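The demonstrations for Oteck's folding project are recorded in a rented room in Gallville, by one operator at a time. The operator we spoke to started in November and has 1,888 recordings to her name.

"The first 1,000 were mostly me learning to slow down," she says. "You want to flick a shirt about like you would at home. The model can't learn much from a flick."

She works with a pair of hand-held grippers – no robot needed until the policy is tested. Each carries a marker cube, so the software can work out where it is.

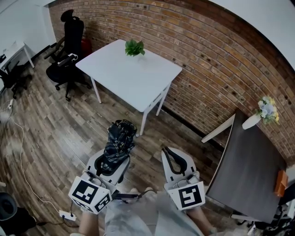 "Cloth is the hard one. A mug stays the same shape. I've had a sleeve drop out and had to start the whole thing again."

Before this she spent 3 months on remote control at Furerel, driving an arm from a desk. She found the delay tiring and prefers the grippers, though her wrists get sore by mid-afternoon. Her best run is 19 clean folds in a row.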